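Search this site Go
Home Product Downloads FAQ Support Contact

Nesari Two-Arm Simulation Kit: Frequently Asked Questions

These answers are kept by Ingeborg Pichler and Adjoa Ametepe at Gisik. The last larger revision was made in October. If your question is missing, please use the Contact page and tell us which version you have installed.

What do I get when I buy Nesari?

You get a software package with one ready room, two robot arms on a common support, a work table and a set of small objects. Everything exists in simulation only. There is no hardware in the delivery, and we do not sell arms separately.

Who is it for?

Mostly for teams who want to test a picking program before they try it on a real machine. We have also customers in teaching. The college in Clunenthorpe uses it for the second-year course, where each student has an own copy of the room and can break it as often as he or she likes.

Which task should I run first?

Please begin with the one called Single Block. It needs only the right-hand arm, so you can leave the left one parked and learn one set of controls at a time. The gripper is brought over the block with the fingers open, and from this position you start your own grasp routine.

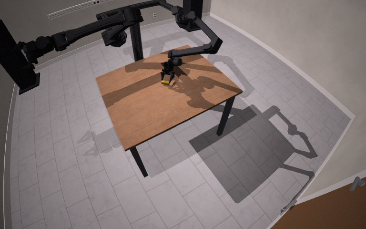

Single Block task, gripper over the yellow block.

Can I use both arms together?

Yes. Each arm has its own controller, and there is a third one which sends commands to both with the same clock. Be careful with the crossing zone above the table. The kit reports a collision between arms, but it does not plan a way around it for you. This was requested many times and we are working on it.

How many practice runs are included?

The standard license comes with 2000 recorded runs, which you can replay or use for training. The teaching license has 2467, as it contains also the runs with deliberate mistakes. Customers with the standard license can ask us for these additional files -- they are free of charge, only the download is large.

Why are the shadows so strong? Can I turn them off?

The light is hard by default. Many vision programs work well under soft light and then fail near a window, so we prefer that you meet the problem early. In the Light menu you can choose a softer setting or switch shadows off completely. If you compare results between two programs, please keep the same setting for both.

My gripper closes beside the object. What is wrong?

In most messages we receive, the wrist angle is the cause and the height is fine. Stop the program before the closing command and look at the fingers from the camera that you use for training. They should come down at the two ends of the piece, one on each side. If one finger is much nearer than the other, correct the wrist first and only then the position of the arm. A second possible cause is an old calibration file from version 8, which must be deleted by hand.

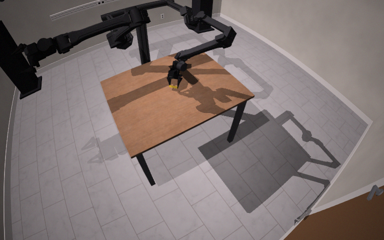 Does Nesari work with Moulin?

Yes, with the Moulin planner you can send paths directly to the arms. You need the connector from the Downloads page. It is tested with Moulin 17 and we can not promise anything for older ones.

Can I change the room?

The table, the objects and the light can be changed by you. Walls, floor and door are fixed in the standard license. For a room made after your own plan, write to Adjoa Ametepe and attach a drawing with measures.

Is there a trial version?

There is one. It contains the Single Block task and no recorded runs. Your settings are kept if you buy the license later on the same computer.

How do I report an error?

Use the Support page and attach the log file. A short description of what you did before the error helps us more than a screenshot -- but please send both if you can.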